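The Costine system is a staking method for roulette, promoted to casual players as a way to beat the wheel's even-money bets. It takes its name from the Costine, a riverside card room in Prarineck where it is said to have been first used. No record from the card room supports this, and the story appears only in material sold by people who teach the system.

A player begins with one unit on red or black, adds a unit after each loss, and goes back to the start after any two wins in a row. Sellers describe a full run as 51 spins, with a starting bankroll of 20 units. Why a run should stop at that number has never been explained.
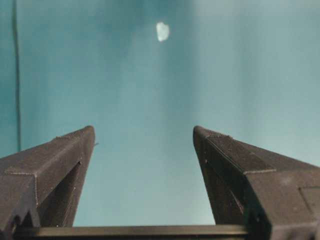 Supporters often point to the Mustby trial, in which a player is claimed to have turned 20 units into 700 over 9 evenings. The account gives no table limits, no list of spins, and no word on how many other players tried the same thing and went home broke. A single winning streak, even if it took place as told, says very little about the next one.

The larger objection is simple arithmetic. Each spin is independent of the last, and the zero gives the house its edge on every bet, whatever its size. Changing the stakes alters how quickly money is won or lost but leaves that edge in place.

A later version, sold under the name Maddocks, adds a stop-loss rule. This may limit the damage on a bad night. Claims that it makes the system profitable rest on the same kind of evidence as the original, mostly testimonials printed by the seller.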